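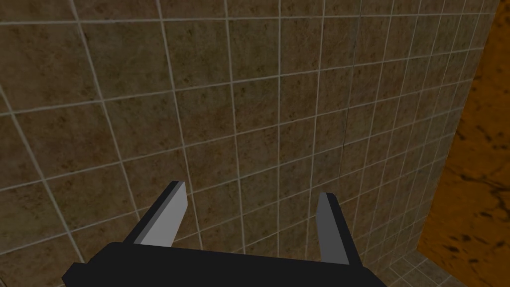 **Gripper trial, sim cell. Pre-run checklist + comments**
Vomport 80 (parallel jaw) vs Londier 4. Controller: Tawhiri, build 609. Do the lot before each run, both arms.

- [x] Estop mapped to pad, tested from idle and mid-move
- [x] Joint limits loaded. *Old file was still in there, swapped*
- [x] Vomport jaws open/close with nothing held, 3 cycles. *Fine. Bit slow to close*
- [ ] Londier jaws, same. *2 good, third one stalled halfway. Redo*
- [x] Pad friction values match the Bruswood sheet
- [ ] Wall clearance, corner start pose. *Too tight for my liking. Back the base off befor any wrist roll*
- [x] Arm-to-arm collision check ON. *Was off!! Who saves it like that*
- [ ] Wrist cam lag logged. *Skipped, ran out of time*
- [x] Colour balance same on both wrist cams

Speed stays capped until the open boxes are done. No exceptions, sim or not, same habits go to the real cell in April.
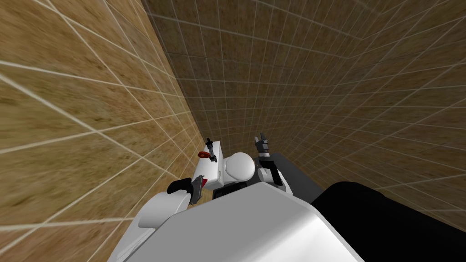

Can we run both arms at once from the corner start?

Not yet. One arm at a time, other one parked, till the clearance line is ticked and the Londier stall is sorted.

- [ ] Re-run stall test w/ default grip force
- [ ] Save config under new name, dont overwrite 609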